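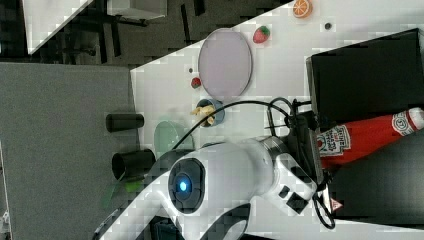

3.2 Materials and table layout

The play-food items were drawn from the Daddale set, which we had used in the pilot, and supplemented with tableware and packaging bought separately. Selection followed the inventory procedure of the Yorath protocol, with one change: items were admitted on the basis of the name adults gave them and not on the basis of the manufacturer's list. An item was kept if most adults in the norming group produced the same head noun for it. Modifiers were ignored at this stage, so that "strawberry," "toy strawberry" and "little strawberry" were treated as the same response.

Items fall into three classes. Foods are single pieces that represent something edible, such as the strawberry and the orange slice. Receivers are plates, cups and other vessels into or onto which a food can be put. Packages are items that stand for a food without showing it. The ketchup bottle is the main package in the layouts reported here and carries a Heinz label. We kept the label in place after the norming group reported no difficulty with it, and because an unlabeled red bottle drew a wider spread of names.

Toy French fries presented a problem for this classification. They are a food, but they were normed inside their cup, and most adults named the two together. In the coding scheme the fries and the cup are therefore entered as a compound item with one position on the table. When the fries were taken out during a session, the compound was split and both parts received positions from that moment on. The reverse case, a food placed in a receiver by the participant, was never coded as a compound, however long it lasted.

The table surface was white and was not covered. A patterned cloth had been tried in the pilot and was dropped when coders disagreed about the location of small items against it. The same concern applies to small marks on the surface. Coders worked with a list of item types and were told to leave anything not on that list uncoded, including dark spots, shadows and parts of fixtures.

Receivers were chosen to differ in color and shape, so that they could be referred to without pointing. In the layout in Figure 2, the oval plate is pale lavender with a thin dark rim, the other plate is a translucent green, and the cup that holds the fries is blue. The strawberry and the orange slice both lie off the oval plate, as does a small red berry on its other side. The ketchup bottle rests on its side. A layout of this kind, with foods near a receiver but not on it, is called open in what follows. A layout in which every food is on or in a receiver is called closed.

Figure 2. An open layout. The foods lie off the oval plate, not on it.

3.3 Coding of position

Position was coded from overhead stills. Each still was assigned a working orientation before coding, and left and right were defined with respect to that orientation throughout. Stills differ in which side of the table is uppermost, and an early round of coding by Rautiainen and Agarwal showed that most disagreements about side came from this source alone. After the orientation step was added, disagreements about side became rare and the remaining ones concerned adjacency.

For every food, the coder recorded one of four relations to the nearest receiver: on, in, adjacent or apart. "On" requires that the food overlap the receiver in the still and that no part of it be seen to rest on the table. "In" applies only to receivers with a wall, and holds when the opening encloses any part of the food. Fries that stick out of the cup are thus coded as in. "Adjacent" was defined by the width of the food itself: a food is adjacent if the gap to the receiver is no greater than its own longest side. All other cases are apart.

The use of the food's own size as the unit was a departure from the Yorath protocol, which sets a fixed distance. A fixed distance treats a berry and a bottle alike. In the pilot this led to berries being coded as adjacent to a plate when adults, asked directly, said that they had nothing to do with it. With the relative measure the coded relation and the adult judgment agreed more often, although the measure is strict for the smallest items — a berry has to lie very close to a plate to count.

Partly hidden items were coded if the coder could name them from the visible part and from the item list together. A plate with one side covered was accepted. An item seen only as a patch of color was entered as unresolved and excluded from the relation counts, but it was kept in the still so that a later coder could revise the entry. No attempt was made to recover hidden items from neighboring stills. This would have raised the number of resolved entries at the cost of making each still depend on others.

Packages were coded for posture in addition to relation. A bottle is upright or lying, and if lying, the direction of its cap was recorded to the nearest side of the table. Posture was included at the request of the Hinden group, whose earlier work treated a lying bottle as put away and an upright bottle as in use. We found no support for that reading in the adult norms and report posture without interpretation.

3.4 Data set

The material comprises 700 stills, of which 220 were coded twice. The first coder worked through the full set in Prernano, an annotation tool that stores one record per food. The second coder received the double-coded portion in shuffled order and had no access to the first set of records. The full set yielded 1,931 food records after unresolved entries were removed. Where the two coders differed, the record from the first coder was retained for analysis and the difference was entered in a separate file. Records were not averaged or settled by discussion, as the relations are categories and a settled record would hide the boundary cases that Section 4 is concerned with.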